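Kernel Row Number and Ear Size in Two Sweet Corn Plots

Kenna Pollock and Cameron MacRitchie
Crop Science Project Report
Submitted 2 April 2026

1. Background

The number of kernel rows on an ear of corn is fixed early, while the ear is still very small. Kernel number per row is set later and responds more to water, nitrogen and crowding. Because kernels form in pairs, the row count on a normal ear is even. Odd counts are usually the result of a damaged or aborted row.

Our question was whether ears from a densely planted plot would differ from ears in a thinned plot in row number, in kernels per row, or in both. We expected little change in row number and a clear drop in kernels per row at the higher density.

2. Site and Planting

Both plots were at the Vuscombe teaching field, on the flat section east of the drainage ditch. The soil is a silt loam. The same seed lot was used throughout, a yellow sweet corn supplied by Jardine under the name Skella. Plot A was left at full density. Plot B was thinned by hand when the plants had four leaves. Fertilizer was applied once, before planting, at the same rate on both plots. Irrigation was by drip line.

A section of the drip line in Plot A was found clogged during tasseling. It was replaced the same day, but we do not know how long the flow had been reduced. The rows next to that section were left out of the sample.

3. Method

One primary ear was taken per plant. Secondary ears were discarded. Ears were husked, tagged and dried on racks in the Emevden lab before counting. Row number was counted at the middle of the ear. Kernels per row were counted on two rows on opposite sides and averaged. Kernels at the tip that had not filled were not included.

Each of us counted a shared set of ears at the start to check agreement. We differed mainly at the butt end, where the rows are crooked, and agreed to begin each count at the first full-sized kernel. All data entry was finished in January.

4. Results

We collected 1,000 ears from each plot. After removing ears with insect damage, mold or missing tags, 676 ears remained from Plot A and 714 from Plot B.

Row number was nearly the same in the two plots. Most ears in both had 16 rows, with 14 the next most common. The few odd counts came from ears with a visible scar along one side.

Kernels per row were lower in Plot A. The difference came almost entirely from the tip of the ear, where the unfilled section was longer. Ears from Plot A were also shorter and more tapered. Ear diameter at the middle showed little difference.

5. Discussion

The results match what we expected from the timing of ear development. By the time crowding was severe, row number had already been set. Kernel loss at the tip is consistent with competition for light and water during pollination and early fill.

The main weakness is that each density was represented by one plot. Any difference in soil or drainage between the plots cannot be separated from the effect of density. The clogged drip line adds to this problem even with the nearest rows left out. A repeat should use at least four smaller plots per density in random order.

We also discarded more ears from Plot A. If damaged ears tended to be the smaller ones, the real gap between the plots may be larger than the one reported.

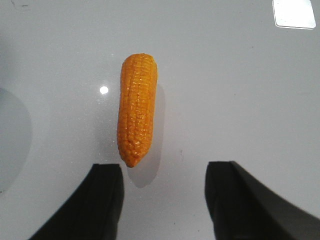 Figure 1. Toy ear of corn with molded kernels in lengthwise rows.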